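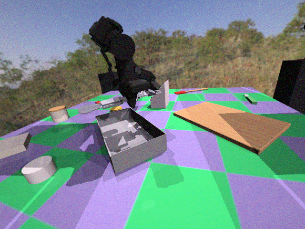

Protokoll der Arbeitsbesprechung Trinkwassernetz, Februar

Ort: Betriebsgebäude Medodholm, Besprechungsraum 2
Beginn: 8:30 Uhr
Teilnehmende: Netzbetrieb, Planung, Labor, Einkauf, Ingenieurbüro Custer (zu TOP 2 und 3)
Protokoll: Planung

TOP 1 Protokoll der letzten Sitzung
Das Protokoll wird mit einer Änderung genehmigt. Unter TOP 4 ist »Schieberkreuz Nord« durch »Schieberkreuz Nordost« zu ersetzen. Die offenen Punkte aus der Mängelliste Hochbehälter sind bis auf die Entlüftung der Kammer 2 erledigt.

TOP 2 Erneuerung Transportleitung Celtilwood
Das Ingenieurbüro erläutert den Stand der Entwurfsplanung. Der Abschnitt zwischen Übergabeschacht und Ortslage Celtilwood hat eine Länge von 262 m. Vorgesehen ist die Auswechslung der Graugussleitung durch duktiles Gussrohr DN 200 mit Zementmörtelauskleidung in vorhandener Trasse. Eine Verlegung im Relining-Verfahren wurde geprüft und wegen der drei Richtungsänderungen im Bereich der Bachquerung verworfen.

Der Netzbetrieb weist darauf hin, dass die Bestandspläne in diesem Bereich auf einer Aufnahme aus dem Jahr 2000 beruhen und die Tiefenlage der Querung nicht gesichert ist. Es werden zwei Suchschachtungen festgelegt, je eine beidseits des Bachs. Die wasserrechtliche Anzeige kann erst nach Vorliegen der Ergebnisse eingereicht werden.

Die Versorgung während der Bauzeit erfolgt über eine oberirdische Notleitung. Frostsicherheit ist nachzuweisen, falls der Bau in das vierte Quartal rutscht.

Beschluss: Der Entwurf wird mit der Maßgabe der Suchschachtungen freigegeben. Einstimmig.

TOP 3 Druckstöße im Teilnetz Medodholm
Die Auswertung der Drucklogger zeigt beim Abschalten der Pumpe 2 Druckspitzen bis 8 bar am Tiefpunkt. Als Ursache kommt die kurze Auslauframpe des Frequenzumrichters in Betracht. Die Rückschlagklappe wurde ausgebaut und ohne Befund wieder eingesetzt. Custer schlägt eine schrittweise Verlängerung der Rampe vor und begleitet die Messung. Ein Druckstoßbehälter wird vorerst nicht weiterverfolgt.

TOP 4 Wasserzähler
Der Einkauf berichtet über die Abfrage zum Turnuswechsel. Das Angebot der Firma Wong umfasst 2000 Ultraschallzähler Q3 = 4 einschließlich Funkmodul. Offen sind die Lieferzeit der Einbaustücke und die Schnittstelle zur Ablesesoftware. Das Labor hat keine Einwände gegen die vorgelegten Werkstoffnachweise. Die Vergabe wird bis zur Klärung der Schnittstelle zurückgestellt.

TOP 5 Verschiedenes
Der Spülplan für die Endstränge liegt im Netzlaufwerk und ist von den Bereichen gegenzulesen. Die Bereitschaft meldet fehlende Hydrantenschlüssel im Fahrzeug 2.

Aufgaben
Suchschachtungen beauftragen: Planung
Rampenzeiten anpassen, Messung wiederholen: Netzbetrieb mit Custer
Rückfrage Wong zu Einbaustücken und Schnittstelle: Einkauf
Hydrantenschlüssel ersetzen: Netzbetrieb

Ende: 10:15 Uhr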